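Docencia > Automatización > Apuntes > Visita al laboratorio Allitz

Imprimir | Enviar por correo electrónico

Apuntes de la visita al laboratorio Allitz
Asignatura: Introducción a la manipulación robótica
Tema 6. Puestos de trabajo con dos brazos

La visita sustituye a la clase del jueves. Estos apuntes recogen lo que explicó Ekaette Jibrin durante la demostración y son materia de examen, salvo el apartado de costes. Conviene leerlos junto con el capítulo 9 del manual.

1. El puesto

El laboratorio trabaja con una mesa de madera rodeada por un bastidor de perfil de aluminio negro. Los dos brazos van fijados al bastidor, uno a cada lado, y comparten la zona central. Jibrin insistió en que la posición de las bases se decide antes que la de los objetos: si los alcances no se solapan lo suficiente, no hay forma de pasar una pieza de una pinza a la otra.

El cableado queda suelto en las articulaciones para no limitar el giro. A cambio, hay que revisarlo al empezar cada turno.

2. Los objetos

La tarea de la demostración es de clasificación: recoger objetos pequeños y llevarlos al recipiente que indique el operador. Se usan tapones de botella verdes, maquinillas de afeitar desechables y otros artículos ligeros, repartidos en bandejas y cestas de distinto color y altura.
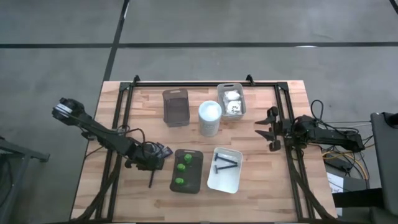
La dificultad cambia mucho de un objeto a otro. Un tapón es rígido y casi simétrico, de modo que basta con acertar el centro y la altura. Una maquinilla tiene mango y cabezal, y la orientación de la pinza importa. Los objetos blandos se deforman al cerrar los dedos y el agarre previsto deja de ser válido.

También influye el recipiente. Los plásticos transparentes dan lecturas de profundidad poco fiables, y las paredes altas obligan a entrar en vertical.

3. Registro de intentos

Cada intento se anota como válido, fallido o interrumpido. En la campaña de octubre el laboratorio registró 2.793 intentos, de los que 2.109 fueron válidos. Pichit Boonyarit, responsable del registro, pidió no comparar esa cifra con la de otros puestos - los objetos y los criterios no son los mismos.

4. Costes (no entra en examen)

El bastidor se montó con perfil sobrante del proyecto Zwane. Quien necesite el desglose puede pedirlo en la secretaría del departamento.

5. Para entregar

Media página sobre una de estas dos cuestiones: cómo repartir la mesa entre ambos brazos para evitar colisiones, o qué agarre elegir para un objeto alargado apoyado en una bandeja de borde bajo. Se admite un croquis a mano. Los grupos que no asistieron harán la misma entrega a partir de estos apuntes.

Este sitio utiliza cookies propias para recordar sus preferencias. Aceptar | Configurar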